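Home | Guides | Set-Up | Storage and Display | Contact

Section 6. Setting Up the Vakis Jewelry Stand

6.1 Before you begin
Place the stand on a level table or dresser with a clear surface. Keep it away from open windows and from the edge of the furniture.

6.2 Assembly
1. Set the tray on the table with the raised rim facing up.
2. Insert the post at the back of the tray and turn it until it stops.
3. Fit the crossbar to the top of the post with the pegs facing the front.
4. Tighten the center screw by hand.

CAUTION: Do not use a power tool on the center screw. The thread may be damaged.
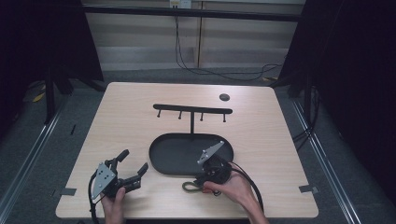
Necklaces and bracelets are to be hung only after the post has been tightened. Begin with the pegs nearest the post and work outward, so that the weight stays close to the middle. There are four pegs on the crossbar, two on each side of the post, and the rounded tips help keep a chain from sliding off. Heavy pieces should be divided between the left and right sides. Rings, earrings and loose clasps belong in the oval tray, inside the low rim.

NOTE: The total load on the crossbar must not exceed 1000 grams.

6.3 Leveling the crossbar
1. Remove all items from the pegs.
2. Loosen the center screw by 2 turns.
3. Raise the lower end of the crossbar until both ends are at the same height.
4. Retighten the screw and hang the items again.

6.4 Care
Wipe the stand with a soft, dry cloth. Do not use polish or solvent on the finish. Replacement pegs may be ordered from Antunes under part number 49.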